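Sharpening bench, 21/02/2019

Still on the Orell shears. I said I'd be done with these before the rest of the Dosarville order came in and I'm not, so I'm writing down where I got to before I forget which bin is which.

The complaint was that they fold fabric at the tip instead of cutting it. I tried a pair on the cotton scrap and yes, they fold it, right in the last bit before the points. Everything behind that cuts beautifully! So my first thought was burrs, and I spent most of the morning chasing burrs that weren't there (the loupe needs a new battery, by the way, the light keeps going dim and I end up tilting the blade at the window like my grandfather).

Then I loosened the pivot screw a hair on one pair just to clean under it, put it back by feel, and it cut clean to the point. Did the same on the next pair, same thing. I think they come out of the box too tight, the blades bind in the middle and the tips never really meet. A quarter turn back is too much, by the way – they go floppy and start chewing. More like half of that. I do it with the blades half open, and then the drop test: hold one handle level, let the other one fall, and it should stop about a third of the way from closed. If it slams shut it's loose. If it hangs up there it's still tight.

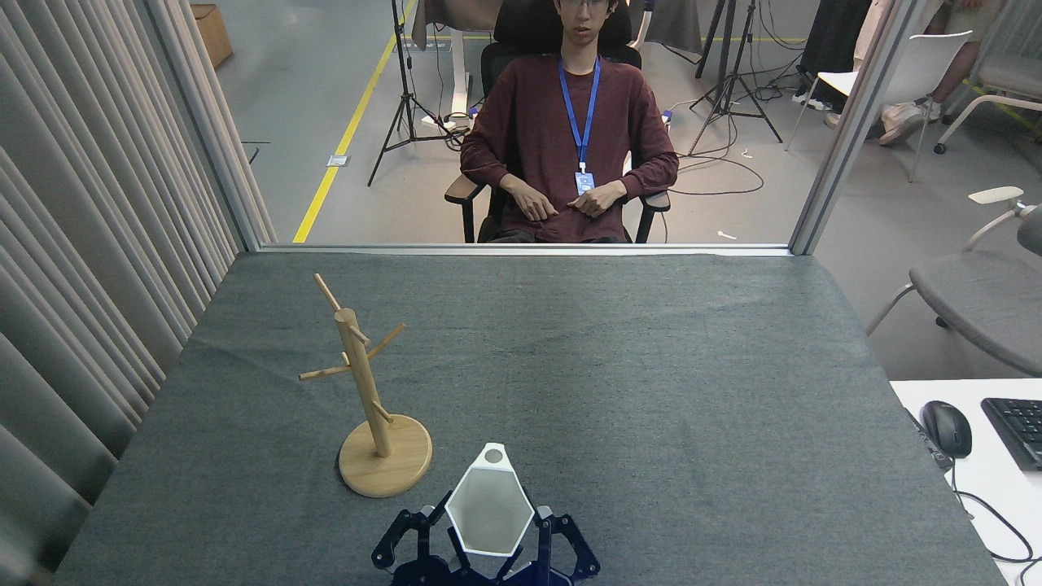

I did 44 pairs that way and set 9 aside that don't come right no matter what I do with the screw. On those the set of the blade is off, you can see daylight the whole way down when they're closed, where there should only be a gap in the middle. They're in the gray bin with the masking tape on it. Please don't put them back with the good ones, I don't want to go through them twice.

Stones: the Walczak fine stone is dished again. I flattened it in September and I'd have sworn it would last longer than this, but it gets used for everything now, including (I found a chip of bone handle in the tray) somebody's pocket knife. No hard feelings but use the coarse one for knives, it's nearly new. I lapped the fine one on the plate until the pencil marks were gone, which took forever, and it's back in its box.

Also tried the Plarnness oil on the pivots instead of our usual. It's thinner and it gets in nicely, but it creeps. I left a pair lying on brown paper over lunch and came back to a ring bigger than a quarter. Fine for kitchen shears that get wiped down anyway, not for anything going near cloth. Back to the old bottle for the sewing ones, one drop, work it open and shut, wipe, work it, wipe again.

Still to do: the pinking shears (I keep putting those off, I only ever touch the flat faces and it's slow going), the left-handed ones, and somebody has to write to Orell about the screws. The order was 276 pairs and I've had my hands on fewer than I'd like. If the rest are all tight from the box too I'd want to know before I quote on the next 100.

Ran out of cotton scrap. Silk scrap is in the second drawer but save it for final checks, there isn't much. Tissue paper works for the small embroidery ones, dampened a little.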